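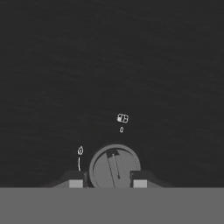 kuohua_liu
Skarphéðinn reckons 2000 simulated episodes is too few for the wrist view. I'd say the number is fine and the spread of start poses is the problem.

skarphedinn_h
Both, then. Our Zeketti runs levelled off at 51 per cent until we went past 2000.

elisa.serra
Was that with the background texture fixed? Grey on grey gives the encoder very little to work with. I would vary surface and lighting before collecting any more.

kuohua_liu
Fixed, yes. Five seeds, same material in all of them.

skarphedinn_h
Disagree on lighting. We randomised it in May and grasp error got worse.

elisa.serra
By how much, and over how many seeds?

skarphedinn_h
2 seeds. I'll post the logs.

alvar_a
Check the depth clipping as well. Baltier's default near plane is too far out for a palm camera.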